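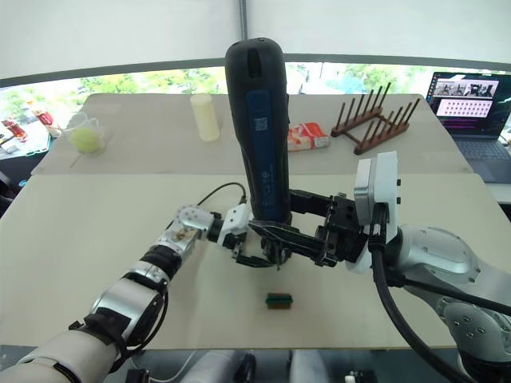

2021-02-15

OK quick one because I have to be on a call at 2 and I have not eaten lunch yet. Well. Quick for me.

Gave up sugar in coffee. Fine. Gave up the news before breakfast. Mostly fine. The thing I can't give up is the stupid list.

Background for anyone new. I keep a list of books I own and haven't read. Started it in July when I was stuck inside with nothing to do but look at my own shelves and feel judged by them. It had 142 books on it. I wrote that number on an index card and stuck it on the fridge. My sister saw it on a video call and laughed for a full minute, then asked if I was okay.

So the plan was simple. Read the ones I own before buying any more. No exceptions except gifts and library books (the library does curbside now, you sit in the car with your trunk open, it feels like a drug deal, I love it).

Number on the card today: 142.

Yep.

I did read some! I read plenty. I also bought plenty. Mostly used, mostly from the shop in Kenstead that does the mystery bundles, where they wrap up a stack in brown paper and write one word on the front. I got "Weather." I got "Sisters." I got one that said "Soup" and only one of the books had anything to do with soup. Can't be mad at it. The soup one was great, a memoir by a lady who ran a lunch counter at a bus station for most of her life, and I've made her split pea twice. More on that in a sec if I remember.

Anyway what I wanted to write about is quitting books in the middle. I never used to. I was raised in a finish-your-plate house and it carried over to everything. Movies, books, bad sandwiches. I once read a trilogy about a lighthouse family where I hated every person in it including the baby. All three books. Why. What was I going to get at the end, a ribbon.

Dilani Bhuiyan from my old book group has a rule, which is page 50 minus whatever. I think it's fifty pages if you're under fifty and then you take your age off a hundred after that? So the older you are the less you have to read. She's very strict about it. She'll close it in the middle of a sentence. I watched her do it on a train once, page fifty, snap, back in the bag, out came a different one. I was kind of horrified and kind of jealous.

So I've been trying it. Results so far.

The big Russian one. Quit. Will go back. (Will not go back.)

The one about the octopus everybody gave me for my birthday. Finished, liked it, gave away the extra copies.

A mystery set in a ski lodge where you know who did it because he's the only one with a last name. Quit at fifty, then peeked at the end, and it was him.

A 9 part family saga I picked up one at a time at garage sales and had parts 1, 2, 4 and 7 of. Read part 1. Loved it!! Read part 2. Now I need part 3 and that is NOT my fault and I don't think it should count against the card. I found it for four dollars. I'm counting it as maintenance.

A book on how to have less stuff. Bought it used. Had somebody else's grocery list in it (onions, foil, "call Ray"). Quit around the sock chapter. Kept the grocery list.

That last thing is half the reason I buy used. The stuff inside. I have a shoebox of it now. Bus transfers, a pressed leaf that fell to crumbs as soon as I touched it, a thank you note that never got sent, a dentist appointment card. A photo of a dog on a porch with "good boy" on the back in pencil. No name. He looks like he was, though.

I tried to use one of those catalog apps for all this by the way. Cludusell, it's called, my brother in law swears by it. You scan the barcode and it files everything. Except half my books are too old to have barcodes so I was typing them in by hand with my thumbs like an animal, and then it logged me out and lost the whole A through D. Back to the index card. The index card has never logged me out.

Shelves. People asked about the shelves after the last post. They're just the plain ones that were here when I moved in, I painted them the green I had left over from the bathroom. The order on them is no order. I tried alphabetical for a while and it made the room feel like a waiting room. Right now it's sort of by mood? Sad stuff up high where I need the step stool. Cookbooks by the kitchen door. Unread ones laying sideways on top of the read ones so I can see them and feel bad. It works okay. My neighbor says it looks like a shelf that's been burgled.

Things I've figured out since July, in no order.

I don't read before bed, I hold a book before bed. Same page for a week. If I want to actualy read I need the chair by the window and it has to be morning.

Short books are good. There's no shame in short books. Anything under 200 pages goes to the front of the line now and I've cleared more that way than any other.

If I'm avoiding a book I will clean the oven. If the oven is clean I'm in the wrong book.

Don't tell people you're reading their favorite. They ask. They ask every single time. I'm still carrying around a thousand page thing about canals for a guy at work and I'm on the second canal.

Audiobooks count. I had this fight with Dilani and I'm not having it again in the comments. They count. I listened to all of a long sad one walking the loop by Ukness and I remember it better than anything I read with my eyes this winter. There's a bend with a busted fence where somebody died (in the book) and now I get a little choked up at the fence.

OK the soup. She says to put the ham bone in at the start and pull it when you're sick of looking at it. No times in the whole book. Peas, onion, carrot, bone, water, a bay leaf, and then she goes off on a story about her first husband and you come back and it's soup. I used two cups of dry peas and it came out like wallpaper paste the first time. More water. Way more water than you think. Second time was very good and I ate it standing up with the end of a loaf.

I lent that book to my sister so technically it's out of the house. It was a read one though so it doesn't help the number.

Next up is a Kandpal novel I've had so long the price sticker has fused to the cover. It's a short one, it's got a good first line, I'm on page 12 and nobody's been mean to a horse yet. That's my other rule. Any horse stuff and I'm out.

If you have part 5 or part 6 of a family saga with a blue spine and a barn on it, email me. I'll pay postage. I'll send you soup directions. Also taking reccomendations for short books but please only one each, I know how you all get.

Two minutes to the call and I'm eating crackers over the sink. Card still says what it says. Will update when it goes down, or when the bundle I ordered last night shows up, it's called "Trains."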